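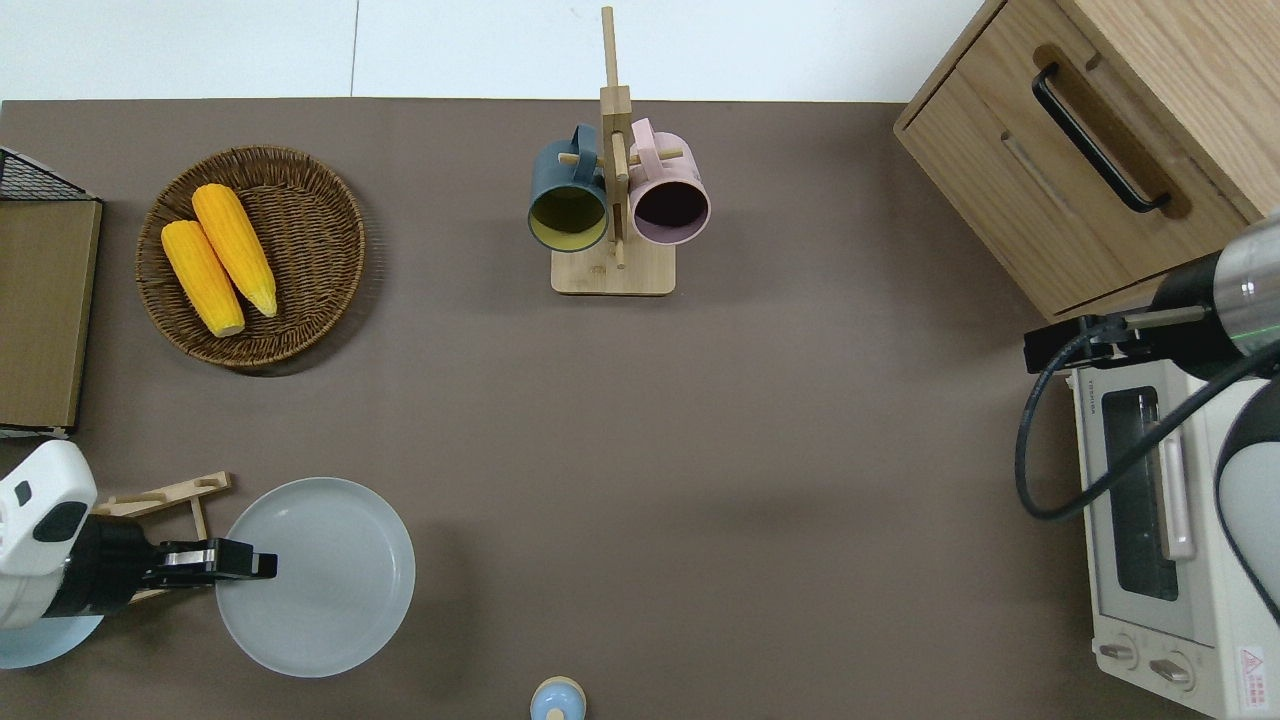
**Ticket 531** - Konier dishwasher trips safety switch, unit 4
**Status:** open, waiting on part
**Priority:** was low, now medium
**Site:** Pleretti, unit 4

Reported Tuesday by tenant. Dishwasher knocks out the safety switch partway through a wash, takes the fridge and all the kitchen powerpoints with it. Lights stay on. Resets fine with the dishwasher off at the wall. Tenant has lost a bag of prawns and wants that noted. Noted.

### What's been tried

**7:40 am** - Phoned tenant. Eco cycle trips it, quick rinse doesn't. Not sure about the others. No water on the floor. No error code, but power's gone so there wouldn't be.

**9:15** - On site. Switch already reset, fridge running. Board is labelled in biro, "kitch pwr" covers the kitchen plus one outlet in the hall. Fixed that label while I was there.

**9:30** - Unplugged everything else on the circuit incl. kettle, toaster, fridge, the phone charger behind the couch in the hall (took a while to find). Ran eco. Filled, pump going, all normal. Tripped not long after the heating should have come in.

**9:50** - Same again to be sure. Same result, same spot.

**10:05** - Quick rinse, no heat on that program according to the manual. Ran right through. So it only goes when the element's on.

**10:20** - Tried on a different circuit via heavy duty lead to the laundry outlet. Tripped the laundry one instead. Rules out the kitchen safety switch being over sensitive, also rules out the kitchen outlet.

**10:35** - Kettle and toaster back on the kitchen circuit together, dishwasher off. Held. Fridge back on. Held.

**10:50** - Isolated, pulled the kickboard. Leak tray dry. No scorching on the terminals. Old mouse nest behind the left foot, vacuumed out, cable not chewed that I can see.
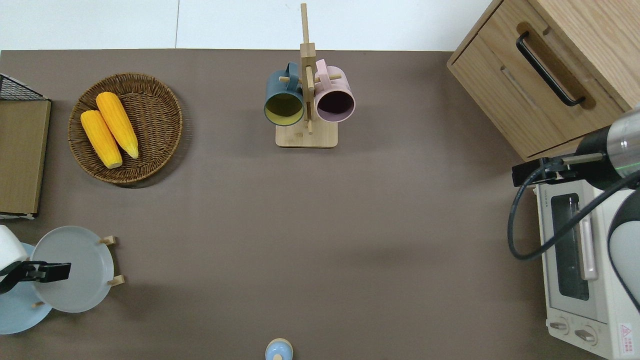

*Unit 4 kitchen, corn basket end of the bench.*

**11:10** - Insulation test, 2 readings on the heater assembly. Both well under 1 megohm, second one worse than the first. Inlet valve and drain pump both fine. Wash motor fine.

**11:25** - Isolated at the wall, out of service tag on the plug. Told tenant not to use it on any setting, including quick rinse. Tenant asked if the quick rinse is ok if they stand next to it. No.

### Cause

Heating element leaking to earth. Nothing wrong with the wiring in the unit.

### Parts

- Heater assembly. Model plate is on the door edge, photo of it sent to Gasania spares seperately.
- Gasania have the 1000 W and the bigger one, they look the same in the catalogue. **Don't order till they confirm which.** We got caught on this at Iwasaki and had to post it back.
- Door seal while we're in there, the bottom corner's gone hard.

### To do

- [x] Tag and isolate
- [x] Relabel board
- [x] Ring Gasania
- [ ] Gasania to confirm element, chase if nothing by tomorrow lunch
- [ ] Book sparky to fit and retest, tenant prefers mornings
- [ ] Ask office re prawns
- [ ] Mouse bait?? check what the lease says about pets first

**2:15 pm** - Gasania rang, they want the serial as well as the model. Sent. Element has to come up from the Melbourne store, no date yet. Leaving ticket open.

**4:30 pm** - Tenant texted, fridge still on, no more trips since it was unplugged. Moving to waiting on part.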